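Rorkerari Athletics Club: notes from the September meeting

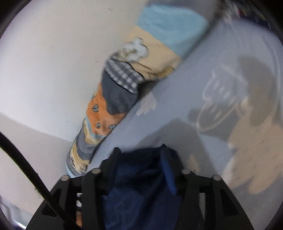 Will the open 400 metres hurdles go ahead at Brekach this year? It will, at the end of the programme, with a men's race and a women's race run back to back.

I took the minutes again, so any mistakes are mine. We started at 7.15 because the hall key had gone walkabout, and I stopped writing at ten past nine, when it had drifted into a chat about shoes. Last month's minutes were agreed once I'd corrected the spelling of Ikonen (sorry, all of you).

Brekach meeting
Jana Thiele has been over to see the track and came back mostly happy. The back straight is fine, but lane 2 has a soft patch coming off the second bend, right where people are trying to get their stride pattern back, and she wants it looked at before we put anyone in it. I asked if we could just leave the lane empty. We could, but that means an extra heat in the 200 and the timetable is already tight. Jana will ring the ground and we'll decide when she's heard back.

The hurdles themselves got a good twenty minutes! Brekach has enough for a full set, though several of the counterweights stick and last year we had one fall over in the wind with no athlete anywhere near it. I said I'd go over early with a can of oil and check the heights. Anyone who fancies a lift, I've got room in the car.

Entries
We're capping the day at 500 entries. I argued for more and lost, fair enough, as the call room is tiny and I wasn't the one trying to run it last time. Online entries close at midnight and we're not taking any on the day, apart from the under-11 sprint, which stays pay-at-the-gate as before.

Timing
Zollex have sent their quote for photo finish and it's gone up by 50 on last year. There was some grumbling, mine included. We talked about going back to hand timing for the field-heavy part of the afternoon, but the juniors chasing qualifying marks need proper electronic times and it didn't seem right to tell them otherwise. Agreed to pay it. I'll write back and ask them to set up before the first race this time, please.

Money
The account stands at 3248 after the minibus bill. We're holding off on new landing mats until after Brekach, when we'll know what we've got left. The high jumpers have been told and took it well, considering.

Ikonen relay
The Ikonen club has asked us to make up a mixed 4 x 400 team for their evening meeting. Loads of interest, nearly all of it from people who want to run the last leg. Jana is picking the order and says she won't be taking requests. I've put myself down as reserve and will bring the baton.

Any other business
Winter circuits move to the school gym at half past six. Bring indoor shoes.
The lost property box is full again. Please have a look through it.
Spikes longer than 6 mm are still not allowed on our track, and yes, that includes coaches.

Next meeting is in October, same room, seven o'clock. Jana has the key.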